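4.2 Versuchsaufbau und Aufgabe

Verglichen wurden zwei Ausführungen der Fingerspitzen für handgeführte Parallelgreifer, im Folgenden als Variante Ellis und Variante Karnside bezeichnet. Die Aufgabe bestand im Einsortieren von Besteck in einen geflochtenen Korb mit Unterteilungen. Gearbeitet wurde beidhändig, mit je einem Greifer pro Hand. Korb und Besteck lagen auf einem weißen Tisch im Großraumbüro des Standorts Sustdale; auf eine Abschirmung des Hintergrunds wurde bewusst verzichtet, damit die Aufnahmen den späteren Einsatzbedingungen entsprechen. Insgesamt gingen 522 Durchgänge in die Auswertung ein, davon 385 mit der Variante Ellis.

Jeder Durchgang begann mit ungeordnet abgelegtem Besteck. Die Reihenfolge der Teile war freigestellt. Als Fehlgriff galt jedes Schließen der Finger, nach dem das Teil nicht angehoben werden konnte – unabhängig davon, ob der zweite Versuch gelang.
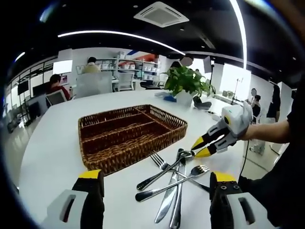
Abbildung 6: Fassen eines Löffels an der Laffe, Ansicht von der Kamera des ersten Greifers. Die gelben Spitzen bilden die Kontaktzone.

4.3 Kameraperspektive und Verdeckung

Die Kamera ist am Greifer befestigt und folgt jeder Bewegung des Handgelenks. Solange die Finger auf den Tisch gerichtet sind, bleibt die Kontaktzone im Bild. Bei starker Neigung verschiebt sich der Bildinhalt dagegen zugunsten von Decke und Raumhintergrund, und ein zweiter Greifer im Nahbereich kann Teile des Korbs verdecken. Für die Lageschätzung ist dieser Fall ambivalent zu bewerten: Die Leuchtbänder an der schwarzen Decke liefern kontrastreiche Kanten, Spiegelungen auf glatten Flächen können jedoch zu falschen Zuordnungen führen. Galbraith und Yule annotierten hierzu 2388 Einzelbilder; strittige Fälle wurden Strachan vorgelegt.
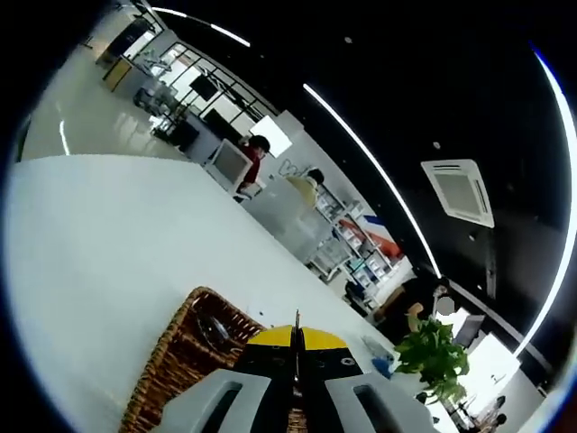 Abbildung 7: Stark geneigte Ansicht mit einem Greifer im Vordergrund, dahinter der Korb. Ein großer Teil des Bildes entfällt auf Raum und Decke.

4.4 Einordnung der Ergebnisse

Bei flach aufliegenden Messern war die Variante Karnside im Vorteil, während sich für Löffel kein belastbarer Unterschied zeigte. Gabeln wurden mit beiden Varianten bevorzugt am Griff gefasst. Von den 45 Durchgängen, in denen die Lageschätzung abbrach, entfiel die Mehrzahl auf Abschnitte mit starker Neigung der Kamera. Diese Durchgänge wurden in der Greifstatistik belassen, bei der Rekonstruktion der Trajektorien aber ausgeschlossen. Ob eine zweite, nach hinten gerichtete Kamera die Abbrüche verringert, bleibt zu prüfen – der Halter aus dem Vorhaben Skullgate ist mit dem hier verwendeten Gehäuse mechanisch nicht kompatibel.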